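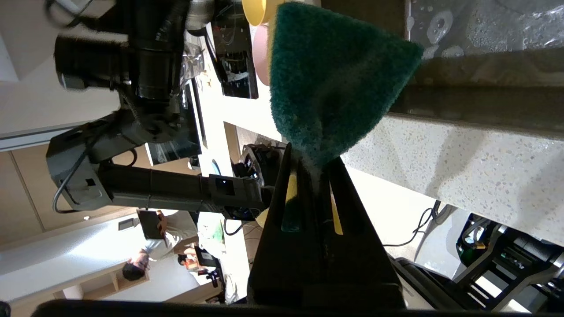
Unit 5: Washing Up by Hand and Care of the Sink Area
Nautiyal School of Housekeeping, Kitchen Section
Instructor: Girish Pathak. Practical sessions: Deepak Chauhan

Read this before the practical. The written check in May covers this unit and Unit 4 (Floors).

1. What the unit covers

Washing bowls, plates and cutlery by hand, then leaving the sink, the countertop and the cabinet fronts clean for the next person. Pots with burned-on food are in Unit 6. Dishwashers are not part of this course.

2. The two-layer sponge

We use a standard dish sponge with a green scrubbing pad on one side and soft yellow foam on the other. The foam holds water and soap. The pad does the scraping.

Foam side: glasses, plastic bowls, glazed dishes, anything with a printed pattern, nonstick surfaces.

Green side: dried food on plain plates, the inside of steel pots, oven racks.

If you don't know what a surface is, start with the foam. Plastic bowls lose their shine quickly under the green side, and it doesn't come back. The same goes for glossy cabinet doors.

To load the sponge, wet it through, squeeze it once, and put a small amount of dish soap on the side you will be using. Fold or pinch the sponge a few times to work up suds. Add soap again when the suds stop forming. Most students use far too much. Last term Deepak Chauhan measured what one group poured in a single session and it came to 200 ml, for a job that needs a few spoonfuls. The extra soap all has to be rinsed off.

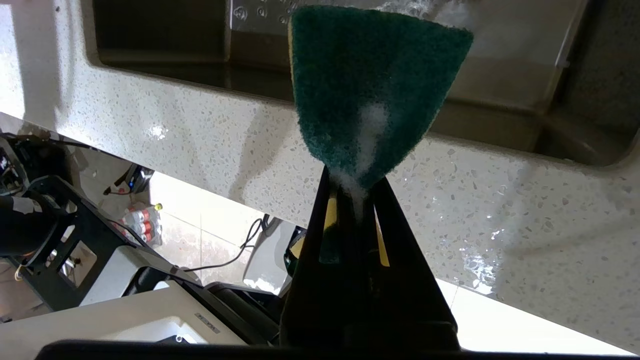 Suds on the green side of a two-layer sponge, with the speckled countertop and steel sink behind it.

3. Order of washing

Scrape food into the bin first. Do not push it down the drain.

Wash in this order:
Glasses and cups
Cutlery
Bowls and small dishes
Plates
Serving dishes
Pots and pans

Change the water when it turns gray or when grease shows on top. With running water, turn the tap off while you scrub and on again to rinse.

For a bowl, do the inside first, working from the rim down to the base. Then go around the outside, and finish with the foot, the ring it stands on. The foot is where most bowls fail the check. Turn the bowl over and look at it – a thumb run around the ring will find grease you can't see.

For cutlery, fold the sponge over each piece and pull it from the handle toward the tip. Knives are washed one at a time with the blade facing away from the hand, and are never left lying in soapy water.

Rinse everything inside and out. Stack bowls upside down at an angle so the water runs off.

4. Results from last term

During the practicals we logged 1,552 washed pieces. Of these, 1,363 passed the first check. The rest went back to the sink, mostly for food left on the foot of a bowl or between the tines of a fork. A smaller number had soap film on them. Soap film counts as a fail in the practical, the same as food.

5. Sink and countertop

When the dishes are done, empty the strainer and rinse it. Wash the basin with the foam side and a little soap, going into the corners, and then along the underside of the rim. With an undermount sink the stone comes right up to the opening, and the joint below it collects grease and black mold if it is skipped. An old toothbrush is useful there.

Rinse the basin and dry it with a cloth. Drops left to dry on stainless steel leave spots, and in a hard water area these build into a white layer that needs vinegar. Keep the vinegar off the countertop. It is safe on steel but can dull some kinds of stone.

Speckled stone hides crumbs and dried drips very well. Looking straight down you will miss them. Bend until your eyes are nearly level with the top and look across it toward the light, or pass a dry palm over it. Wipe with a damp cloth and a drop of soap, then with a clean damp cloth, then dry. Never use the green side on the countertop. Lift dried food with a plastic scraper held flat.

6. Edges and cabinet fronts

The front edge of the counter gets splashed and leaned on all day and is wiped far less often than the top. Do it after the top, in one long pass, and then run the cloth along the underside, where drips hang and dry.

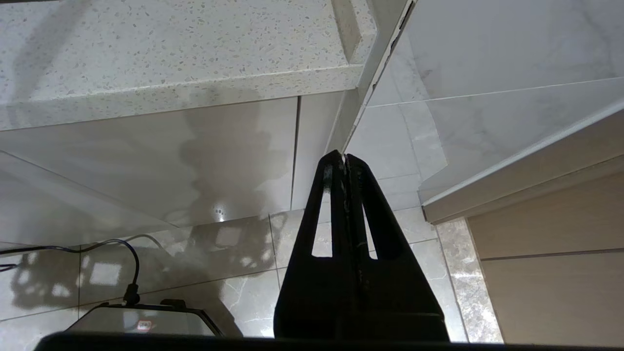 Glossy fronts show every streak. Use a well-wrung cloth, wipe from top to bottom, and dry straight away with a second cloth. Wood-grain fronts are wiped along the grain. Take a corner of the cloth along any groove, and use a dry soft brush if there is dust packed into it. The narrow gaps between panels are done the same way. Water should not stand in a gap, especially near the bottom of a door.

Wall tile next to the counter is wiped last, before the floor. Check the floor below the sink for drops and dry them before you leave. Wet marble is slippery.

7. Care of the sponge

Rinse until the water runs clear, squeeze hard, and stand the sponge on its edge so air reaches both sides. A sponge left flat in the basin stays wet overnight and will smell by morning.

Throw it out when it smells after rinsing, when the green pad starts to lift from the foam, or when the foam tears. A sponge on its way out can be used once on the floor drain and then thrown away. Cut off one corner first so it doesn't return to the dishes.

8. Shelves and loose papers

Small bottles and packages on an open shelf pick up a greasy dust. Take everything off the shelf, wipe each piece, wipe the shelf, and put things back in the order you found them. Handouts, labels and cards should be moved well away from the sink before you start.

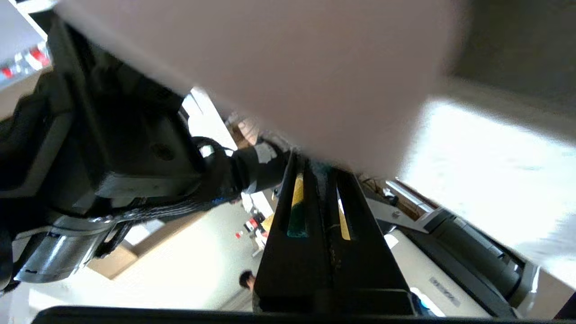
A large pale sheet, with small red and white items on the white shelf at upper left.

9. For the practical

Bring two cloths and an apron. Sponges and soap are supplied. You will be given a mixed set of dishes and one section of counter, and the check is done by another student using the sheet from Unit 2. Girish Pathak signs the sheet at the end.

Write down before you come:
Which side of the sponge you would use on a plastic bowl, and which on a steel pot
The order of washing, from memory
Two places around an undermount sink that are often missed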